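Solldale publishes first results from its kitchen chores trial

Robot arms can now do some household jobs on their own, but not enough of them, and not steadily enough, to be sold for the home. That is the finding of a simulation study released in March by Solldale, which tests automation for care homes, canteens and private households.

The study, called Prernico, asked a plain question: if a robot arm were put in an ordinary kitchen today, which chores could be left to it? The company chose simple, everyday jobs. Move a bowl of food from one part of the worktop to another. Put down a plate without losing what is on it. Open a drawer and close it again. Wipe a surface. Put washed items in a rack.

All the work so far has been carried out in simulation, in a computer model of a fitted kitchen with an island, a sink and a full run of cupboards. Solldale says this let the team repeat the same job many times with small changes, such as a bowl turned a little or a plate set nearer the edge, without anyone having to clear up afterwards. 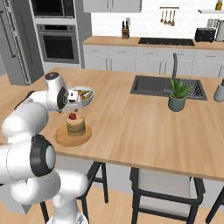 A total of 108 attempts were scored. In 57 of them the job was finished with no help and nothing spilled, dropped or knocked over. The rest were marked as failures, including those where the arm got most of the way through. Solldale decided early on that it would not award part marks.

"If you ask someone to move your dinner and it ends up on the floor, you don't give them half a point," said Zahira Latuheru, head of trials at Solldale. "We wanted a score that a person who runs a kitchen would recognise. A bit over half is a fair result for research. It is a poor result for a kitchen."

The strongest results came from jobs where the arm had one object to deal with and plenty of clear space. Scores fell when objects stood close together, when the arm had to reach past a tap or a plant, and when food was heaped above the rim of its bowl. Drawers gave mixed results. The arm could open most of them, but it often stopped before they were fully closed.

Wiping was the weakest job of all. The arm could follow a path over the worktop, but it had no dependable way of telling a clean patch from a dirty one, and it tended to miss the strip nearest the wall. The team has left wiping out of the next round while it works on a better method.

Speed was recorded but not scored. Most finished jobs took several times longer than a person would need. Solldale does not see this as the main obstacle for private homes, where a slow machine could work while the household is out. It matters more in canteens and care homes, where meals have to go out on time.
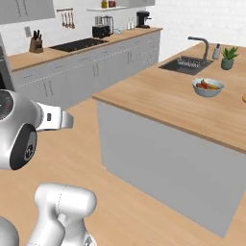 The trial also looked at how much setting up each chore needed. Some could be started from a short written instruction. Others had to be shown to the arm several times by an operator before it made a useful attempt. Ningsih Majimbun, who led the software work, said this part of the study had changed the team's plans.

"We went in thinking that grip would be the hard part," she said. "Grip was fine on most things. What cost us was the order of steps – knowing that you move the plate first and then bring the bowl over. People do that without thinking. We had to spell it out, and we would like to stop having to."

Her group is now working on a planner that looks over the worktop before the arm starts and settles the order of the steps for itself. Early versions run on the same model kitchen and the same list of chores, so that the two sets of scores can be compared directly.

Solldale worked on the study with Civmont, which runs staff canteens and supplied the list of chores. Civmont asked its kitchen staff which tasks they would gladly hand over. Clearing and stacking came top, followed by putting away dry goods. Very few people wanted help with cooking. Several wrote that they would accept a machine that did one job well and kept out of the way the rest of the time. 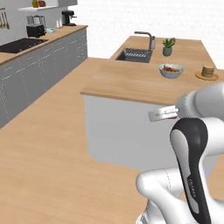
Keeping out of the way will be a larger part of the second round. Kitchens at work and at home are tight, and an arm that is safe when still can catch a worktop edge or a chair as it swings round. The approach to the island is a good case. With the gripper fingers lying just below the edge of the island's worktop, the arm has to rise clear of the wood before it can reach for the bowl or for the short stack on its round board. The new scoring will mark down any run in which the arm touches furniture, even if the chore itself is finished properly.

The second round will cover nine chores, up from five in the first. The additions are loading a drying rack, carrying a full bowl across the island, moving food from one dish to another and putting a jar back on a shelf. Each will be tried in the model kitchen first. The ones that score well enough will then be repeated on real equipment at Solldale's Kleinschmidt site, where a kitchen with the same layout is being fitted out.

No date has been set for a product, and the company is not taking orders. Ms Latuheru said she expected shop floors and canteens to see working machines before private homes did, as the jobs there are repeated more often and the layout seldom changes.

"Homes are the hardest place we could have picked," she said. "Things move about. Somebody leaves a mug out, or buys a different kettle. We are not there yet, and we would sooner say so now than have people disappointed later."

The full list of chores, the scoring rules and the results for every attempt are available from Solldale on request. Canteen operators and care providers who would like to suggest chores for later rounds can write to the trials team. Suggestions should say what the job is, how often it is done and what usually goes wrong.

Notes to editors

Solldale tests and develops automation for kitchens, care settings and small workplaces. It does not make its own robot arms.

Prernico is the name of the study and of the model kitchen used in it.

Civmont operates staff canteens. It supplied the list of chores and took no part in the scoring.

Interviews with Zahira Latuheru and Ningsih Majimbun can be arranged through the Solldale press office, which is open until 5 pm.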